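Search products
Search
Basket (0)

Katerow Shoe Bench and Floor Tray Set for the Entryway

18 August 2018, by Fiifi Opoku
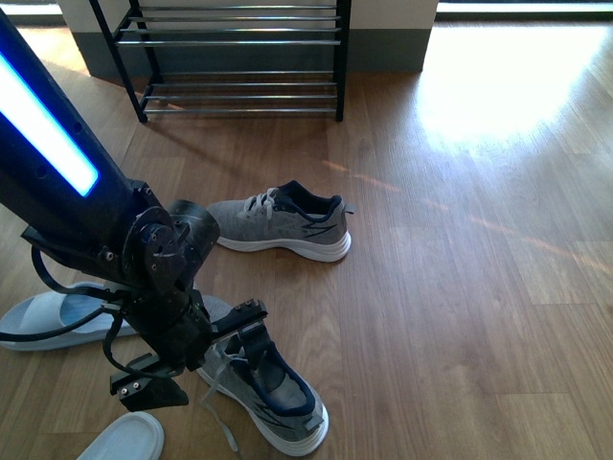 How many pairs of shoes can the set hold?

The set holds 10 pairs of adult shoes when you use the bench and the tray together. Six pairs go on the two shelves of the bench and four pairs go on the tray.

What the set is for

Most of our customers write to us with the same problem. The family comes home, the shoes come off near the door, and they stay on the floor until somebody moves them with the foot. A tall closed cabinet does not help very much with this, for the reason that you have to open a door and bend down, and after a long day people do not want to do that. The Katerow set is open and low. The shoes you wear every day go on the tray, and the shoes you wear two or three times a week go on the bench.

We sell the bench and the tray together, and we also sell the tray alone. If you already have a bench that you like, please look at the part "Tray only" farther down on this page.

The bench

The Katerow bench is 900 mm wide, 320 mm deep and 450 mm high. The height is the height of a normal chair, so an adult can sit on it and tie the laces without trouble. The frame is solid beech with an oil finish. The seat is one board, and the edges in front are rounded so they do not press on the back of the leg.

Under the seat there are two shelves made from beech slats. The lower shelf stands 90 mm above the floor, and a normal broom or the flat head of a vacuum cleaner can go under it. The space between the two shelves is enough for sneakers, flat shoes and sandals. It is not enough for winter boots. We say this clearly, because boots are the most common cause of returns. If your boots are higher than the ankle, lay them on the side or keep them on the tray.

The slats have gaps of 15 mm. Sand and small stones fall through to the floor, where you can sweep them. A thin heel can also go into the gap, and for this we include one felt mat which you can lay on the upper shelf. You can cut it with ordinary scissors.

The tray

The tray is 900 mm long and 380 mm deep, with a rim of 25 mm on all four sides. It is made from powder coated steel in dark gray. The four feet below are soft rubber. They keep the tray in its place when you step out of a shoe directly onto it, and they are safe for an oiled or varnished wood floor. Please wipe the floor before you put the tray down. A grain of sand under a rubber foot can make a scratch, and then the foot is not to blame but it looks like it is.

There is a loose grid inside the tray. Shoes stand on the grid, and water from rain or snow goes below it. Lift the grid out, pour the water away, and wipe the tray with a cloth. In June we changed the grid to a closer pattern after some customers told us that children's sandals were tipping over in the old one. All sets we send now have the new grid. If you have the old one, you can order the new one as a spare part and it fits without any change.

Which shoes to put where

This depends on your home, but the following arrangement works well for us in the shop and in my own apartment.

Slides and other open sandals: on the tray, at the end nearest to the door. They go on and off many times a day, for the mailbox and the garbage, and they should never be behind another shoe.

Everyday sneakers: on the tray, with the heel to the wall and the toe to the room. Knit sneakers dry faster when air can come under the sole. Open the laces a little and pull the tongue forward before you leave them for the night.

Leather shoes: on the upper shelf of the bench, with shoe trees if you have them. Do not put wet leather beside a heater.

Sports shoes in use once or twice a week: on the lower shelf.

Shoes out of season: somewhere else. I know that it is tempting to fill each empty place, but the set stops working when it is completely full. Leave one place free for a guest.

How to get people to use it

I am asked this in the shop more often than I am asked about the wood. My advice is to put the tray where the shoes are already falling. If everybody in your house takes off the shoes two meters inside the room, the tray should be there, at least in the first weeks. After that you can move it little by little toward the door. A customer from Jurkeven wrote us that she moved it by the width of one floorboard each Sunday, and her sons did not notice until it was against the wall.

For small children we have stickers in the form of footprints, one sheet for one child. They hold well on the steel rim and come off with warm water. We do not recommend them for the oiled wood of the bench.

Assembly

The bench comes in one flat box and has eight bolts. The hex key is in the bag with the bolts. One person can do the work, but a second pair of hands is useful for holding the side part when you put in the first two bolts.

1. Lay a blanket on the floor and put the seat on it with the good side down.
2. Fix the left side with two bolts. Do not tighten them fully.
3. Fix the right side in the same way.
4. Slide in the lower shelf and then the upper shelf, and fix each one with two bolts.
5. Turn the bench onto its feet, press on the seat with both hands, and now tighten all the bolts.

If the bench moves a little on the floor after this, loosen the bolts, press again, and tighten again. When a floor is very uneven, use the thin felt disks from the bag. The tray needs no assembly.

Care

Wipe the bench with a dry or slightly damp cloth. Once a year, or when the seat begins to look pale, rub in a thin layer of furniture oil and take off the rest after 15 minutes. Rags with oil should be dried flat outdoors before you throw them away, as they can heat up when they are folded together.

The tray can be washed with dish soap. Do not use steel wool. If the coating gets a chip, dry the place well and cover it with the small bottle of paint which you find under spare parts.

Details

Item number of the set: 1673
Item number of the tray only: 1964
Bench: 900 x 320 x 450 mm, solid beech, oiled
Tray: 900 x 380 x 25 mm, powder coated steel, dark gray
Maximum load on the seat: 120 kg
Weight of the bench: 11 kg
Weight of the tray with grid: 4 kg
In the box: bench, tray, grid, felt mat, eight bolts, hex key, felt disks

Tray only

The tray alone fits below the Rivivden wall rack, if the rack is hung so that its lowest rail is at least 400 mm from the floor. It also fits in front of the Appiah narrow cabinet, and the cabinet doors still open above the rim. It does not fit under our own bench. The tray is deeper than the bench and too close in height with shoes on it, so please plan to put it beside the bench or in front of it. Beside each other the two pieces need 1800 mm of wall.

If you have less wall than this, turn the tray by a quarter and let the short side go to the wall. In this position the walkway should still be wide enough to pass with a shopping bag. Mark the size on the floor with tape first and live with the tape for one day. It costs nothing and it is easier than sending back a steel tray.

Delivery and returns

Sets in stock leave our warehouse within three working days. The bench and the tray travel in separate boxes and sometimes they do not arrive on the same day. Please wait one more day before you write to us that one box is missing.

You can return the set within 30 days. The bench can be returned assembled if you bring it to the shop, but for the parcel service it must be flat in the original box. If the tray has a dent on arrival, take a photo of the tray and another one of the box, and send us both with your order number. We will send a new tray and you do not have to send back the damaged one.

Spare parts for the set

New grid, closer pattern
Rubber feet, pack of four
Felt mat for the shelf
Bag with bolts, hex key and felt disks
Repair paint, dark gray, small bottle

All spare parts are also sold for sets bought from other shops. For the bolts, please tell us whether your bench has one or two shelves, as the older model with one shelf uses a shorter bolt.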